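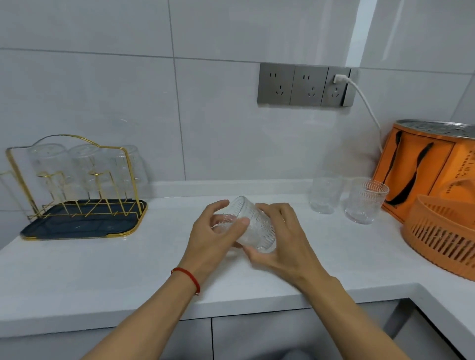

Shuzhen Cao wrote in to ask whether the Durnlow edition has the full-length episodes or the shortened versions that went out in the late evening slot. It has the full-length ones. All six are presented at their original running time, with the opening titles and end credits intact.

Bandari: The Complete Series
Documentary, six parts, two discs
Catalog number 672

Product details

Bandari follows one working year at a container port and in the streets behind it. The crew filmed with crane drivers, customs clerks, tugboat pilots and the editors of a small harbor newspaper. There is no narrator. Context is given in short on-screen captions, and interviews were recorded at the place of work.

The series was directed by Jianhua Jiang and produced by Jirnesine. Filming began in February and ran through one full shipping cycle. The production kept 300 hours of material, from which the six episodes were cut.

Episodes

1. The Night Berth
2. Papers
3. Pilot Water
4. The Harbor Edition
5. Strike Notice
6. Outbound

Episode 5 has strong language in several interviews. Episode 4 is mostly set in the newspaper office and can be watched separately from the rest.

Specifications

Format: DVD, region free
Picture: widescreen, color
Sound: stereo
Spoken language: English and Swahili
Subtitles: English, on by default for Swahili passages; English for the hard of hearing, selectable
Case: standard single-width case with hinged tray
Booklet: 16 pages, stapled

Extras

Disc two holds a conversation with the director, recorded after the broadcast, and a reel of deleted sequences with no added music. The Yao short film, made by the same crew the year before, is included in full. It has no subtitles and very little dialogue.

The booklet contains an episode guide, a map of the port and a glossary of shipping terms used in the captions. The glossary is not repeated on the discs.

Pressing information

The first pressing was 3,000 copies and is sold out. The current pressing is 1,000 copies. Disc contents are identical. The booklet in the current pressing corrects two captions on the map and the spelling of one contributor's name. Owners of the first pressing can request the corrected booklet by mail at no charge, quoting the catalog number.

Licensing

The home edition is licensed for private viewing only. Libraries, colleges and film societies should order the institutional edition, which has the same discs and a separate public screening license valid for five years. Streaming rights are not included with either edition.

Availability

In stock as of July 22, 2018. Orders ship within two working days. Discs with playback faults are replaced on return of the faulty disc; the case and booklet may be kept.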